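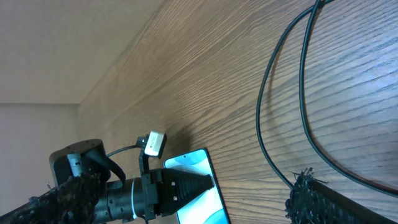 Customers of the hosting company Kodex should not wait until the last day to change their mail settings, Anisa Oei told subscribers in a notice sent this month. From the end of May, the company's mail servers will refuse any connection that is not encrypted. Mail programs that still use the old port will stop sending and will show a login error.

The change concerns 37 small domains in Kadcombe, most of them shops and clubs. Webmail users do not have to do anything. People who read their mail in a program on the computer or phone must open the account settings, choose an encrypted connection and enter the full email address as the user name. Before, the short name was enough.

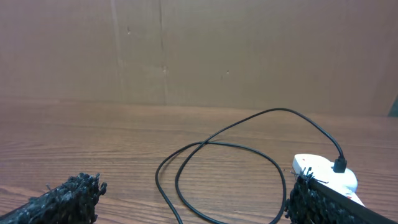 According to Lalit Mittal, the password is where most people get stuck. Passwords with fewer than 15 characters will be rejected after the change, and the old program often keeps trying with the saved one. After 5 wrong attempts the mailbox is locked for 2 hours – also for webmail. The lock opens by itself, and support can remove it earlier by phone.

Office scanners and printers that send documents by email are a different problem. Some older models do not know the new type of encryption at all. For these, Kodex offers a relay address which accepts mail only from a fixed network address registered in the control panel. The relay costs nothing until the end of the year. A price for the time after has not been published.
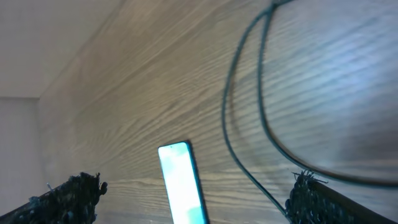

Pushpa Pant would have liked the relay to be announced first, as her shop on Grewal Street sends all its invoices through one old scanner. She has asked for an extension and did not yet receive an answer.

The settings for the common mail programs are listed on the Kodex help pages. Phone support is open until 5 p.m.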